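Home | News | Diary | Room Hire | Contact

Small bins on the tables, please use them

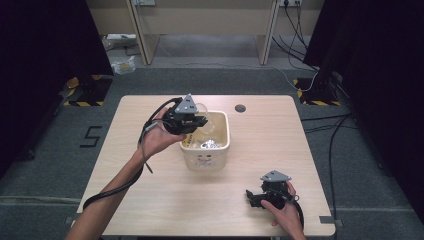 Since July every table in the Postwood room has its own small white bin with a smiling face on the front. Hauwa Okafor chose them, and I must say they have changed our Thursday lunches. Before, people left their cups and foil on the tables and the last person in the room had to collect all of it. Now most of it goes in the bin while we are still talking.

A few requests from me and from Efe Adeleke, who is doing the emptying with me this month.

Clear plastic cups may go in the small bin during lunch, but please drink them to the end first. Last week one was half full of orange squash and it went on the carpet. Foil from sandwiches should be pressed into a ball. Tea bags do not belong there, for these we have the bucket by the sink.

When you leave, carry your bin to the kitchen and sort it into the large ones. Each small bin takes up to 5 litres, so it fills quickly when the Drerkcombe group is also with us.

If your bin is missing, ask Efe. Two were found in the corridor with umbrellas in them.

The spare liners are in the second drawer, under the tea towels. We will order more in the autumn.

Unai Pacheco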